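Last touched up May 14, 2026, after I moved my own phone over to the new version of Ninda.

## 3. Sorting out location and permissions

Right, you've got Ninda installed and you've skipped (or done) the sign-up. Now the app wants to know what it's allowed to look at. I put this off for 8 days when I first got it, and then wondered why my site list was blank!

1. Open **Settings > Privacy** inside Ninda, and tap **Location**.
2. Pick **While using the app**. I tried **Always** back in January and my battery was down to 27 per cent by lunch, so I wouldn't bother unless you do rounds all day.
3. Turn on **Precise location** if your sites are close together. Ours in Ernport are practically on top of each other, and without it the app kept checking me in next door.

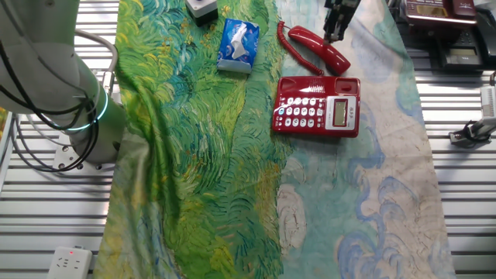

*Painterly cloth in greens, yellows and blues on a slatted table.*

4. Set your check-in radius. It starts at 40 metres, and I've got mine on 47 - a funny number, but it catches the back gate at Bokavora and leaves out the road.
5. Go to **Stored data** and choose how long your location history hangs around. You can wipe it from the same screen whenever you like.

> **Note:** Wiping the history on your phone doesn't touch anything you've already synced. For that you need **Account > Request deletion**, and you'll have to be registered to see it.

> **Caution:** Don't switch location off halfway through a check-in. Finish or cancel it first, or you'll end up with a half-saved entry that's a real pain to clear.

If you use the Laitinen add-on as well, it asks for its own permissions the first time you open it (yes, all over again, sorry). Give it the same answers and the two will stay in step.

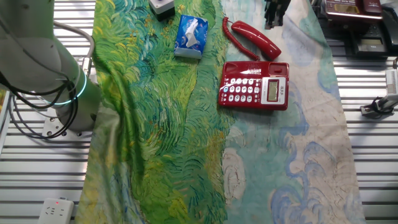

## 4. Turning notifications down

Ninda is a chatty little thing out of the box. Head to **Settings > Alerts** and switch off **Nearby sites** before anything else, then leave **Failed sync** on - that's the one you'll want to hear about.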